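Ticket 161: Left hand drops out of position hold, head camera view, plate and fruit test
Opened by: Lanying Xia
Assigned to: Kilian Danzer
Priority: Normal
Status: Waiting on reporter
Opened: Jan 15, 2026

Lanying Xia wrote:
We are comparing the Tokarz hands with the older Dokdale pair on the same arms and the same controller. The Dokdale hands ran the full set without a fault. With the Tokarz hands on, the left one loses position hold partway through the set. Fingers go slack, controller reports a timeout on the left hand only, and the arm keeps going to the next waypoint. Right hand has not done it once.

Setup is the white booth at Trastthorpe. Start pose is both hands upright on the table with the palms in. Plate between them, pomegranate off to the right. Command rate is 200 Hz to both hands.

Already tried:
Power cycled the controller and both hands.
Reloaded the hand config from the Kodisach share.
Dropped the grip force limit to 60 percent. Same result.

Kilian Danzer wrote:
Please send a head camera still of the start pose and the part of the log from just before the timeout. Also tell me which firmware is on each hand. They shipped in separate boxes and may not match.

Lanying Xia wrote:
Log is in the ticket folder. Firmware is the same on both, I checked with the vendor tool. Start pose:
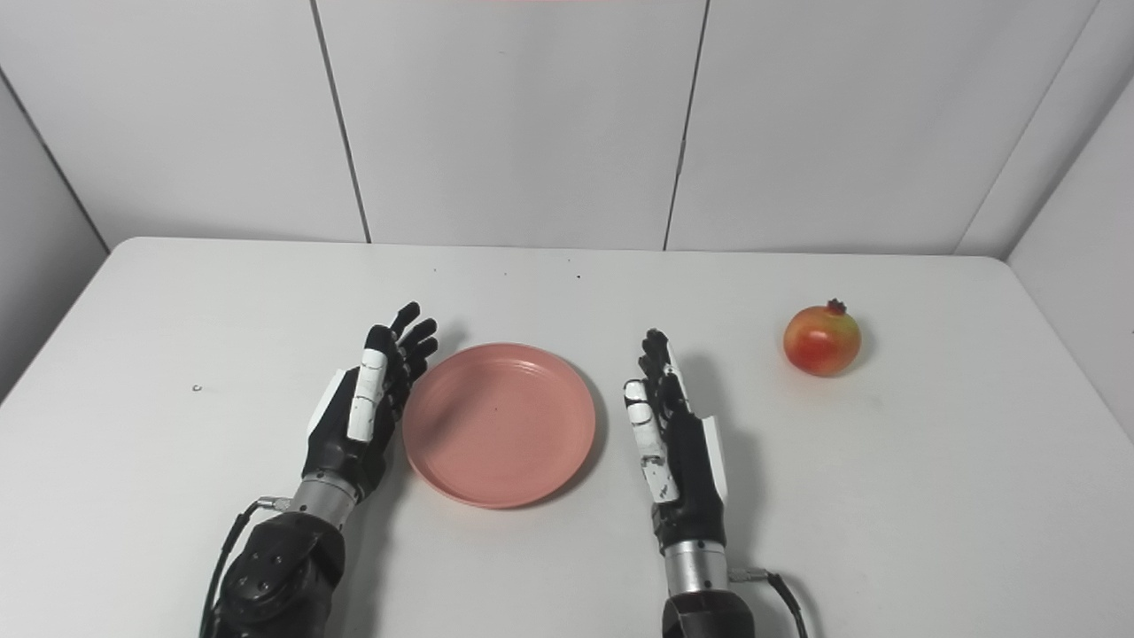 Gripper Comparison Log, Issue 2

Kilian Danzer wrote:
Thanks. Two things from the still. The left fingertips are very close to the rim of the plate at start. The right hand has more room. If the left hand closes even a little while the arm is settling, it will push the plate before the grasp is supposed to begin. That would not explain a timeout, but it will spoil your comparison numbers, so move the plate toward the right hand.

The other thing is the cable. On the left it comes out of the connector at the side of the wrist and loops down and to the left. I can't see from here where it is tied down. Please check the first clamp on the forearm and see if there is slack when the wrist is at full roll.

Ebuka Lawal wrote:
I was at the booth this afternoon so I looked. The first clamp on the left is too far down and the cable pulls tight at the end of the roll. I moved it up and ran the wrist through its range by hand with the power off. It no longer pulls. Did not touch the right side.

Lanying Xia wrote:
Ran the set again with the clamp moved and the plate shifted over. Got one timeout, near the end. Before it was every run, so better but not fixed.

Jinfeng Gu wrote:
Swap the left and right cables at the controller and swap the IDs in the config to match. If the fault moves to the right hand, it is the controller port. If it stays on the left, it is the cable or the hand. Do this before ordering anything.

Kilian Danzer wrote:
Agree with Jinfeng. Please keep 200 Hz for the swap test so we only change one thing. If it stays on the left, Zixuan Guo has a spare cable. Setting this to waiting on reporter.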